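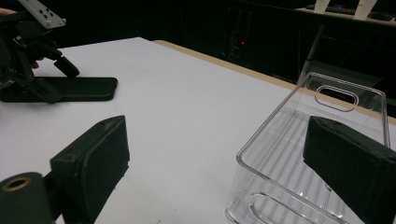 Fórum Bancada e Braço > Garras e efetuadores > Garra de mão: dedos planos e largos ou ponta curta em ângulo?

kaja_luk
Membro
Mensagens: 248

Pessoal, boa tarde! Passei a manhã toda com as garras de mão e estou empolgadíssima, então vai em forma de tópico antes que eu esqueça metade.

Estou comparando dois jogos de dedos para pegar caixas organizadoras transparentes (daquelas abertas em cima, com recorte oval para a mão nas pontas). O primeiro jogo são os dedos planos da Prolik, retangulares, pretos foscos. O segundo é a ponta curta em ângulo que a gente desenhou aqui na Rimisholm. A câmera vai na própria garra, baixinha, quase rente à mesa.

Primeiras impressões:

Dedos planos: uma delícia para apertar a parede da caixa pelo lado. Área de contato enorme, a caixa não gira. Só que eles ocupam um pedaço absurdo da imagem! Com a garra toda aberta, o dedo direito tampa justamente o canto da caixa onde eu quero encostar.

Ponta em ângulo: entra no recorte oval que é uma beleza, mas exige mira. Errei 3 de 4 tentativas no começo, depois fui pegando o jeito.

Alguém já passou por isso com objeto transparente? Quero fechar o jogo de dedos ainda em junho, para começar a gravar as demonstrações.

Kaja

---

urmas_sp
Moderador
Mensagens: 2000

Bacana, Kaja! Mas vou discordar já de saída: acho que você está comparando duas coisas ao mesmo tempo. Mudou o dedo e mudou a estratégia de pega (parede contra recorte). Se quer saber qual dedo é melhor, pega a parede com os dois e depois o recorte com os dois.

E transparente em mesa branca é maldade. O que sobra para a câmera é brilho de borda e aquelas nervuras do fundo. Já tentou um tapete escuro?

---

kaja_luk
Membro

Urmas, justo. Vou refazer com as quatro combinações. Duvido que o dedo plano entre no recorte, mas tudo bem, duvidar não é medir rs

Sobre o tapete: não quero! O pessoal que vai usar isso tem mesa branca. Se só funciona com tapete, prefiro descobrir agora.

---

mwanaisha.n
Membro

Estou com a Kaja nessa do tapete. Aqui na Skideveck treinamos em fundo escuro e liso, lindo, tudo pegava. Mudamos de bancada e o modelo passou a fechar a garra no ar, a um palmo do pote. Um mês de gravação para refazer.

Uma coisa que ajudou muito com plástico transparente foi a luz. Com uma luminária só, bem de cima, a borda de trás sumia. Colocamos uma segunda, baixa e de lado, e o contorno voltou. Tenta antes de mexer na câmera.

Ah, e confere a folga do encaixe perto da base do dedo. No meu jogo tinha um tiquinho de jogo lateral e com dedo comprido isso vira milímetros na ponta.

---

indrek_l
Membro

Vou ser o chato: dedo plano para caixa é exagero. Uso o controlador Bite com pontas curtas faz tempo, pego caixa, pote, tampa, tudo. O segredo é reduzir a força de fechamento e chegar devagar. Parede fina de plástico dobra se você aperta com área grande, e aí a caixa pula quando solta.

Dedo grande só serve para tampar a câmera.

---

urmas_sp
Moderador

Indrek, dobra MAIS com ponta curta! A mesma força numa área menor dá mais pressão local. O que pode acontecer com o dedo plano é ele encostar torto e empurrar só com a quina. Aí o problema é alinhamento.

Kaja, os seus têm alguma complacência ou são rígidos?

---

kaja_luk
Membro

Rígidos. Um deles já está meio gasto na quina de cima, mas a face está perfeita.

Testei a luz lateral da Mwanaisha agora há pouco: UAU. O recorte oval do fundo aparece muito melhor, dá para mirar nele desde longe. Muito obrigada, ganhei o dia!

Indrek, baixei a força também. Você tem razão em parte: com a ponta curta melhorou bastante. Com o dedo plano não notei diferença.

---

indrek_l
Membro

"Em parte" eu aceito :)

Mas mede a parede com a caixa cheia. Vazia qualquer coisa pega.

---

mwanaisha.n
Membro

Cheia, com certeza. E com duas garras? Para nós o melhor resultado com caixa comprida foi uma em cada ponta, cada uma no seu recorte. É mais chato de sincronizar as gravações, mas a caixa não balança nada. Usa a ponta em ângulo nas duas e vê o que acha.

---

kestutis_pr
Membro

Acompanhando o tópico com muito interesse! Trabalho mais com câmera do que com garra, então deixo uma pergunta: a lente é a mesma nas duas garras? Com uma lente mais aberta os dedos aparecem do mesmo jeito, mas sobra mesa dos lados, e o modelo tem mais de onde tirar referência. No nosso caso subir a câmera dois dedos fez mais diferença do que trocar a garra inteira.

Também não tenho tanto medo de dedo grande na imagem. Ele fica sempre no mesmo lugar em relação à câmera, o modelo aprende rápido que aquilo é ele mesmo. O que atrapalha é quando cobre o ponto de contato no último instante.

---

kaja_luk
Membro

Kęstutis, mesma lente nas duas, sim. Subir a câmera dá, tenho furação sobrando no suporte metálico. Mas gosto do ângulo baixo, dá para ver a caixa chegando entre os dedos... vou gravar dos dois jeitos e comparar.

Plano para amanhã cedo, então:
quatro combinações de dedo e pega, caixa vazia e caixa cheia
luz lateral ligada em todas
força reduzida só na segunda rodada, para não misturar (viu, Urmas?)
depois as duas garras juntas, uma em cada recorte

---

urmas_sp
Moderador

Vi e aprovo. Posta a tabela crua, por favor, com as falhas também. E anota como cada uma falhou: escorregou, tombou ou nem encostou.

---

indrek_l
Membro

Aposto um café na ponta curta com caixa cheia.

---

mwanaisha.n
Membro

Aposto nas duas garras. Kaja, se quiser eu te passo o nosso script de sincronização, manda mensagem privada.

---

kaja_luk
Membro

Quero sim! Mensagem enviada. Café anotado também, Indrek, o meu é sem açúcar.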